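Gestion des espaces naturels de loisirs
Séance de cours : capacité d'accueil et allocation des emplacements de camping
Responsable : Villads Ravn
Version du support : 26 juin 2026

1. Objet de la séance

La séance traite du dimensionnement et de l'attribution des emplacements dans un espace naturel protégé ouvert au public. Elle suppose acquises les notions de zonage et de fréquentation instantanée. Les calculs sont faits sur le cas du parc de Soltmont, repris dans les travaux dirigés. Le parc comprend un terrain principal, dit de Boro, et une aire équestre, dite de Ladefoged. Les réservations passent par la plateforme Ploseck.

La question posée au gestionnaire est double : combien d'unités de séjour le site peut-il supporter, et selon quelle règle les distribuer entre les demandeurs. Les deux problèmes sont souvent traités ensemble dans les plans de gestion. On les sépare ici, car les données qu'ils mobilisent n'ont ni la même origine ni la même périodicité.

2. Vocabulaire

Emplacement : surface délimitée, numérotée, attribuable à un seul groupe pour une nuit donnée.

Nuitée-emplacement : occupation d'un emplacement pendant une nuit, quel que soit l'effectif du groupe. À ne pas confondre avec la nuitée-personne, employée dans les statistiques touristiques.

Capacité physique : nombre d'emplacements que le terrain peut recevoir compte tenu des pentes, des accès et des distances réglementaires.

Capacité écologique : niveau d'usage au-delà duquel un indicateur de milieu (sol nu, érosion des berges, dérangement de l'avifaune) franchit le seuil fixé par le plan de gestion.

Capacité sociale : niveau d'usage au-delà duquel la satisfaction déclarée passe sous le seuil retenu. Elle dépend du public visé et se révise plus souvent que les deux autres.

La capacité effective est la plus faible des trois, corrigée de la capacité de service (eau, sanitaires, personnel d'accueil). Un terrain où la capacité de service est la plus contraignante n'est pas saturé au sens écologique. La distinction a des conséquences budgétaires et doit apparaître dans le rapport.

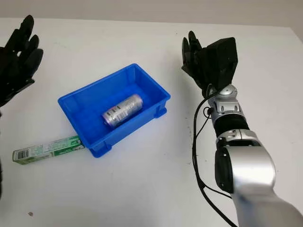

La capacité effective s'exprime en emplacements, mais son contrôle se fait en nuitées-emplacements sur la saison. Un site peut respecter sa capacité chaque nuit et dépasser le volume saisonnier admissible si aucune période de repos n'est prévue. Les prairies pâturées supportent mal une occupation continue. Les sols sableux sous couvert de pins la tolèrent mieux, à condition que la litière soit maintenue.

3. Calcul du volume saisonnier

On note E le nombre d'emplacements ouverts, J le nombre de nuits d'ouverture et t le taux d'occupation moyen. Le volume V de nuitées-emplacements est :

V = E × J × t

Pour le terrain de Boro, E = 40. Le plan de gestion fixe un volume saisonnier maximal de 3 305 nuitées-emplacements. Le nombre maximal de nuits à pleine occupation s'obtient par division :

3 305 / 40 = 82,625

soit 82 nuits complètes. Si la saison d'ouverture est plus longue, le gestionnaire dispose de trois leviers : réduire E par rotation, fermer certaines nuits, ou accepter un taux t inférieur à 1 et en vérifier le respect en cours de saison. Le troisième levier n'est pas un levier de commande. Il repose sur une prévision et doit être assorti d'une règle d'arrêt.

La rotation retenue à Boro consiste à neutraliser 6 emplacements à la fois. L'offre instantanée devient :

E' = 40 − 6 = 34

et le nombre maximal de nuits à pleine occupation passe à 3 305 / 34, soit 97 nuits complètes. L'arrondi se fait toujours à l'entier inférieur. Le reliquat n'est pas reporté sur la saison suivante.

Remarque : la rotation ne modifie pas V. Elle étale l'usage et réduit la pression locale. Son effet sur les indicateurs de sol dépend de la durée de neutralisation, qui doit couvrir une partie de la période de croissance végétative. Une neutralisation en dehors de cette période a un effet faible ou nul sur le couvert herbacé.

4. Règles d'allocation

Quatre familles de règles sont décrites dans les documents de gestion.

L'ordre d'arrivée sur place convient aux sites peu demandés ou difficiles d'accès. Le coût est supporté par le visiteur sous forme de trajet à risque.

La réservation en ligne au fil de l'eau attribue l'emplacement au premier demandeur enregistré. Elle favorise les publics informés de la date d'ouverture du calendrier.

Le tirage au sort sur demandes préalables égalise les chances entre demandeurs, au prix d'un délai et d'une procédure de réattribution des désistements.

La tarification variable module le prix selon la période. Elle est rarement utilisée seule dans les espaces publics et se heurte au principe d'égalité d'accès si les écarts sont importants.

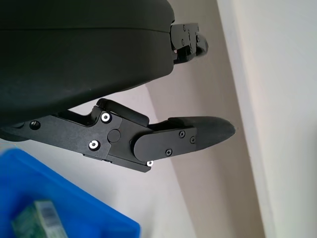
Pourquoi ne pas ouvrir tous les emplacements à la réservation en ligne ?
Parce qu'un contingent conservé sur place absorbe les arrivées d'itinérants, dont l'étape dépend de la météo et de l'état du sentier. Sans ce contingent, ces visiteurs s'installent hors des zones aménagées, avec un impact supérieur à celui d'un emplacement occupé.

Le contingent sur place est fixé à partir des arrivées observées sans réservation, nuit par nuit, et non à partir d'une moyenne saisonnière. La moyenne masque les pointes, qui sont précisément les nuits où le report hors zone se produit. Un contingent trop large laisse des emplacements vides alors que des demandes en ligne ont été refusées. Les deux erreurs n'ont pas le même coût et le plan de gestion doit indiquer laquelle est jugée prioritaire.

À Soltmont, la plateforme Ploseck distingue l'emplacement réservable, l'emplacement sur place et l'emplacement neutralisé. Le statut est attaché au couple emplacement-nuit. Une modification de statut après ouverture du calendrier n'est possible que si aucune réservation n'est enregistrée sur le couple concerné. Le calendrier de rotation doit donc être saisi avant l'ouverture.

5. Cas particulier : l'aire équestre de Ladefoged 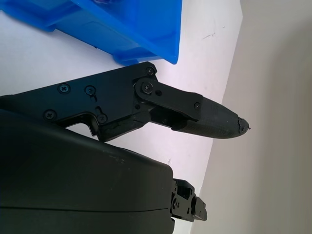 Temps de lecture de la section : 2 minutes

Une aire équestre ne se dimensionne pas en emplacements de tente. L'unité pertinente est le couple emplacement-attache, où l'attache peut être une ligne, un paddock ou une stalle couverte. Les contraintes propres à cet usage portent sur l'abreuvement, l'évacuation du fumier, le stationnement des vans et la portance du sol.

La portance est le facteur limitant dans la majorité des cas. La pression exercée par un sabot est nettement supérieure à celle d'un piéton et s'applique de façon répétée autour du point d'attache. La dégradation prend la forme d'un anneau de sol nu, dont on relève le rayon à date fixe. La mesure se fait sur deux axes perpendiculaires et l'on retient la plus grande valeur.

L'eau doit être distribuée à distance des berges. L'accès direct des animaux au cours d'eau est à proscrire, y compris lorsque le débit paraît suffisant. La turbidité en aval du point d'accès constitue l'indicateur de contrôle.

Les sentiers partagés avec les vélos et les marcheurs demandent une règle de priorité affichée à chaque entrée. L'ordre usuel donne la priorité au cavalier, puis au marcheur. Le revêtement des franchissements doit être antidérapant. Les passerelles sont doublées d'un gué lorsque leur charge admissible est insuffisante.

La réservation d'une attache est liée à celle d'un emplacement. Ploseck refuse la réservation isolée d'une attache. L'inverse est admis en basse fréquentation, sur décision du gestionnaire, afin d'éviter la fermeture complète de l'aire.

6. Désistements et non-présentations

Le désistement est signalé, la non-présentation ne l'est pas. Seul le premier permet une remise en vente. Le taux de non-présentation se calcule sur les nuits réservées et non sur les dossiers, un dossier pouvant couvrir plusieurs nuits dont une partie seulement est honorée.

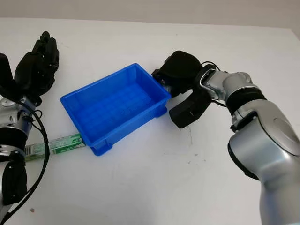
La surréservation, admise dans l'hôtellerie, est exclue en espace naturel : il n'existe pas de solution de repli à proximité et le report se fait sur le milieu. On lui préfère une heure limite d'arrivée, après laquelle l'emplacement rejoint le contingent sur place pour la nuit en cours. Les nuits suivantes du dossier restent acquises au titulaire sauf absence de contact le lendemain matin.

Les frais d'annulation doivent croître à l'approche de la date. Un barème plat n'incite pas à annuler tôt. Un barème trop élevé transforme des désistements en non-présentations et prive le gestionnaire de l'information. Le barème est voté avec les tarifs et figure dans la confirmation adressée au visiteur.

7. Travail à rendre

a) Recalculer le nombre maximal de nuits à pleine occupation du terrain de Boro si 2 emplacements supplémentaires sont neutralisés, la rotation en cours étant maintenue.

b) Proposer une règle d'arrêt fondée sur le cumul des nuitées-emplacements, en précisant la fréquence de contrôle et le délai de préavis aux visiteurs.

c) Rédiger en une page le protocole de relevé des anneaux de sol nu de l'aire de Ladefoged : période, matériel, fiche de saisie, traitement des points d'attache déplacés.

Les calculs intermédiaires sont à joindre. Les résultats sans unité ne sont pas notés.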